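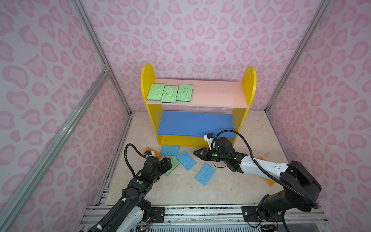 Clurnstead opens August collection round with sponge sorting task

The robotics company Clurnstead has started a new round of data collection for Helance, its learning system for robots with two arms. In this round, human operators guide the arms to put coloured sponges on a small shelf, and every movement is recorded. The system will later study these recordings and try to do the same work alone.

The goal for the round is 2000 recorded examples. By the end of the first stage the team had 200 which passed the check. Examples where an arm stops for a long time, or where the operator has to begin again, are kept in a separate folder and are not used for the first training.

"People ask us why we chose sponges," says Sarla Sengar, who leads the collection. "A sponge is soft and it changes its shape when you hold it. For a person this is easy. For the system it is a good lesson, and we can repeat it many times in one day without breaking anything."

Each arm carries a small camera close to its gripper, so the recordings also show the work from very near.

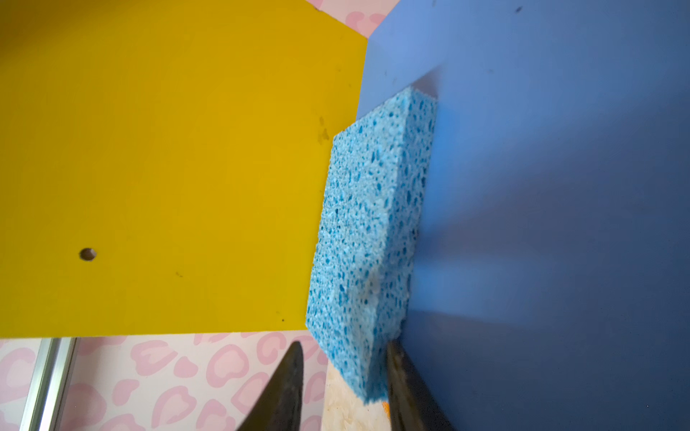

A light blue sponge between the yellow and blue surfaces, seen from the camera at the gripper.

The start positions of the sponges are changed between examples. Ghizlane Tahiri, who trains the operators, asks them to work at a calm and natural speed. New operators practise for two days before their examples are counted.

The partner company Vundivow will check the recordings and write the labels. The first results of the training will be shown to partners after the round is closed.

About Clurnstead
Clurnstead develops learning software for robot arms and has 29 employees.

Press contact: Brijesh Nigam, Clurnstead press office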